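3.2 Table coverings and how they wear

Most of the households in the Siltport sample keep some kind of cloth on the main table all year. Plain white was rare. What people buy is printed, and the prints fall into 2 groups: florals, often bought at the Malabanan market, and what sellers there just call "squares" – blocks of color with dark lines between them. Mercado's field notes use the term "grid cloth" and we keep it here.

The grid cloths come from modern painting by a long road. Mondrian's canvases were copied onto dresses, then onto mugs, shower curtains and finally yardage sold by the roll. Few of the owners we spoke to had the painter in mind. One said she liked that "it looks tidy even when its not." Another picked hers to match a blue door.

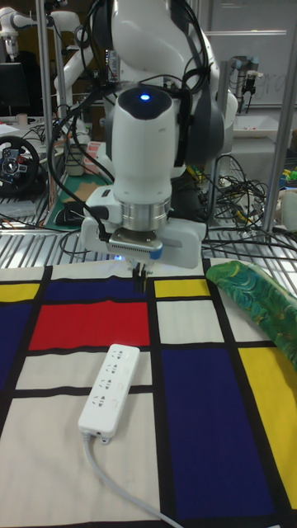 Figure 4. Grid cloth with thick black lines; yellow and dark blue rectangles.

Wear does not spread evenly over a print like this. Dark blocks show crumbs and dried soap, pale ones show tea. Owners turn the cloth so the worst block sits away from the guest side, and several told us they turn it again after each wash. Florals hide both kinds of marks better, and they stay in use longer before being moved to the kitchen or cut up for rags. We had 991 entries in the purchase log to check this against (log kept by Milagros Mercado, last entry 10 July 2022). Replacement dates were missing for a good part of them, so the comparison is weak – see Section 5.

Price matters less than we expected. The Kundex rolls cost more and were not kept longer. Pekon, the cheaper line, was often bought in double lengths and folded, which gives a thicker surface and a spare side. Almost 12 months was the usual life given for a folded cloth in daily use, going by the owners own memory. Many change the cloth in September, before visitors, whatever state it is in.

Hems are a seperate matter. Rolls are sold unhemmed. Cut edges fray first at the corners, then along the short side where chairs rub. Home-sewn hems held up fine. Glued ones did not, at least not past the first few hot washes.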